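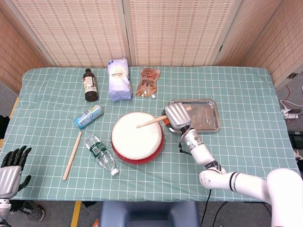 Warum räumen Sie nach dem Trommeln immer zuerst den Tisch ab?

Weil am nächsten Morgen um acht wieder jemand daran arbeiten will und die Stöcke sonst zwischen den Flaschen verschwinden.

Gönül Taşdemir leitet den Übungsraum im Erdgeschoss des Hauses Gavier in Drornport. Früher war dort ein Schreibwarenladen, und die tiefen Regale an der Rückwand sind noch von damals. An zwei Abenden in der Woche wird getrommelt, dazwischen nutzen andere Gruppen den Raum. Im Mai hat sie angefangen, den Bestand aufzuschreiben. 276 Teile stehen inzwischen in der Liste, von der Trommel bis zum Ersatzfilz.

"Das meiste davon ist Haushaltskram", sagt Taşdemir. Wasserflaschen, Getränkedosen, Nachfüllbeutel mit Schraubverschluss, alles, was man schütteln oder mit einem Stock antippen kann. "Eine leere Plastikflasche klingt anders als eine halb volle, das wollen die Leute selbst ausprobieren. Eine Trommel allein reicht dafür nicht."

Auf dem Tisch liegt ein grünes Tuch mit dünnem weißem Gitter. Sie hat es bei Duman gekauft, einem Stoffgeschäft zwei Straßen weiter. Vorher lag dort eine Wachstuchdecke, auf der die Stöcke ständig wegrollten. "Mit dem Stoff ist das besser geworden. Er verknittert halt, und bügeln tue ich ihn nicht jedes Mal."

Den Paravent hinter dem Tisch wollte sie eigentlich wieder loswerden. Das helle Flechtwerk fängt Staub, und die Rahmen sind beim Zusammenklappen sperrig. Geblieben ist er trotzdem. "Wenn hinten die Regale offen sind, schaut jeder dorthin. Außerdem rutscht nichts mehr über die Tischkante nach hinten. Früher habe ich nach jeder Stunde auf dem Boden herumgesucht."

Beim Abräumen hält sie eine Reihenfolge ein. Erst die Stöcke, dann die Flaschen und Dosen, dann alles Weiche. Die Packungen und Beutel kommen in eine flache Kiste, mit der Beschriftung nach oben. Die Trommel bleibt bis zuletzt stehen. "Die braucht im Regal den meisten Platz, und wenn sie zuerst drin ist, komme ich an nichts mehr heran."

Einzelne Stöcke hebt sie auf, auch wenn der zweite fehlt. 27 davon hat sie in einer Schublade. Manche gehören zu Paaren, die vermutlich bei Starkimton liegen, im Jugendhaus am anderen Ende der Stadt, mit dem der Raum sich das Material eine Zeit lang geteilt hat. Abgeholt hat sie die Gegenstücke noch nicht.

Im Herbst sollen neue Regalböden kommen, weniger tief als die alten. Das Angebot des Schreiners liegt bei 198 Euro, ohne Einbau. "Den mache ich selbst", sagt Taşdemir. "Die Winkel habe ich schon."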